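Second week of May, upstairs at Unelby. Spent the morning rewriting section 4 of the Darnville collection rules, the part on operator checks before a session. The old text said "inspect fingers" and left it there. New text: wipe both pads, look across the nubs for wear or trapped lint, close fully once, open fully once, log it. Pads get swapped after 40 sessions whatever they look like.

Marker rule is stricter now too. Marker face clean, no tape over the border, no sleeve or cuff across it at the start pose. Start pose held for a count of 30 frames, both grippers up, before anyone moves toward the task.

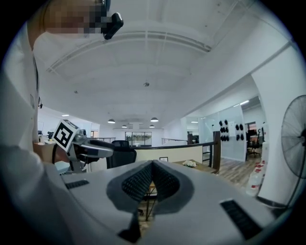

Still undecided on clearance. Ferrand wants 105 cm of free floor on every side of the operator. I would accept less near a wall and more near a stair rail, and I don't think one number covers both. Left it as 105 with a note. Fans off or moved outside the working area, cables taped, nothing stored on the floor inside the line.

Draft is at revision 23. Pramcombe copy goes out tonight, comments back by the end of the month. Need to fix the numbering in the annex, where 4.6 appears twice.

Contact | Copyright Unelby Bench Notes | Back to top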